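How to Sort and Date-Check a Pile of Packaged Snacks
By Yamila Valdebenito

A snack stash builds up faster than it gets eaten. Small packets slide under big bags, and the older ones end up at the bottom. This is the method I use at home every April and again whenever the drawer stops closing. It also works for a shared office shelf or a suitcase full of treats from a trip.

What you need

A clear table, or a bed if the table is too small
A marker
Small stickers or masking tape
2 bins or shoeboxes

I use the shallow Rullitz bins, but anything you can see into will do.

Step 1. Take everything out

Empty the drawer or bag completely. Put a light cloth down first if you have one. Crumbs show up on it and you can shake it outside later. Spread the packets so that none of them overlap.

Step 2. Find the date on each packet

Start with the small single packets. Many of them have one line of black print and nothing else to go by. On packets from China, look for 生产日期, which means production date. The numbers after it are usually written year, month, day with no spaces, so 20260129 is January 29, 2026.
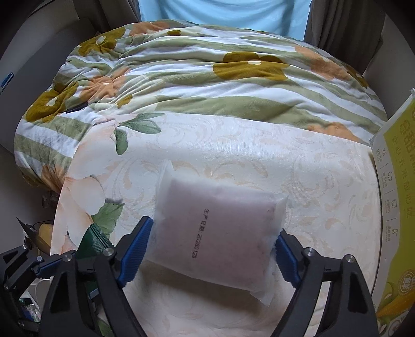

Is the production date the same as the expiration date?
The production date is the day the food was made. To get the last day to eat it, look for the shelf life (保质期), often given in months, and add that to the production date. On small packets the shelf life may only be printed on the outer bag – so keep the outer bag, or write the date on a sticker before you throw it out.

Step 3. Label the ones that are hard to read

Write the month and year on a sticker and put it on the flat middle of the packet. Stay off the crimped ends, where tape lifts. If the print is rubbed away and you can't remember buying it, put it aside and don't guess.

Step 4. Check the seals

Run a finger along both ends. Press the middle gently and listen for air. A packet that leaks goes in the trash, whatever its date says.

Step 5. Sort the big bags

Group them by type: chips and puffs together, candy together, chocolate snacks together. Stand each bag up with its back toward you while you read it. The back panel is where you will usually find the nutrition table and barcode, and the date may be there or along a seal. Foil bags crush easily, so keep them on top or to one side. 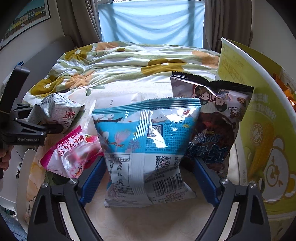
Chocolate, milk candy and other snacks, out for sorting.

Step 6. Put it all back in order

Earliest dates go in front. Stand the bags in the bin like files in a drawer, with the top seals up. Small packets go in the second bin – an old Pradura shoebox is deep enough for mine. Chocolate should be kept away from the stove and out of the sun.

Anything opened gets folded down twice and clipped, and goes at the very front.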